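Robotic chore handling

Robotic chore handling is the use of general-purpose robots for tidying, fetching and storing objects in homes, offices and workshops. Cupboard work is a common test, as it joins door opening, reaching and placing at low height.

Storage tasks

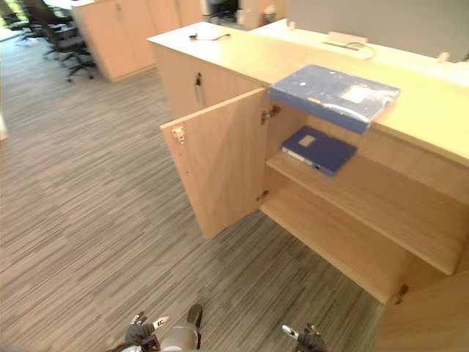

Drilteo, in a comment on the article's talk page, objects that a task finished in 300 seconds by a machine and in 40 by a person should not be listed as solved.

Flexible materials

Film, bags and cloth change shape when gripped, and their glare can mislead depth sensors.
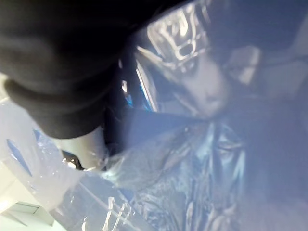
Translucent plastic sheet, wrist camera view.

Reaching into furniture

A shelf limits the approach angle of the arm, and a hinged door narrows the space further. The Reltemis trials of October allowed 2 attempts per object and logged 380 placements.

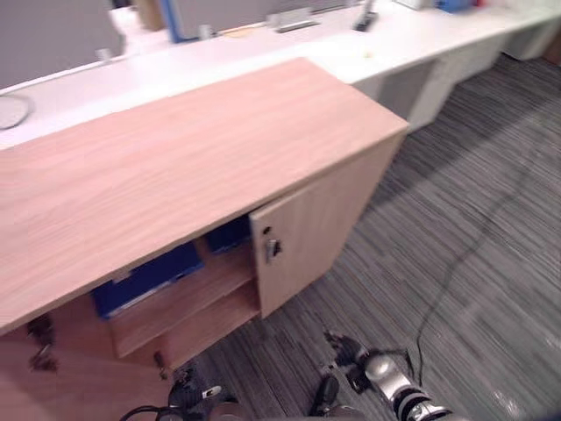 Hands and sensing

Jointed fingers suit varied objects but need more upkeep than simple jaws. Wrist cameras show the contact area at close range. 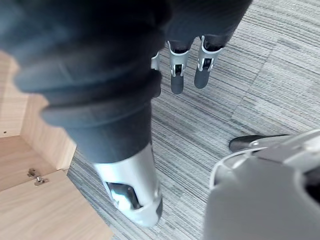

Can a robot be left to tidy an office alone? Not reliably; present systems still need a person nearby to deal with failed grasps.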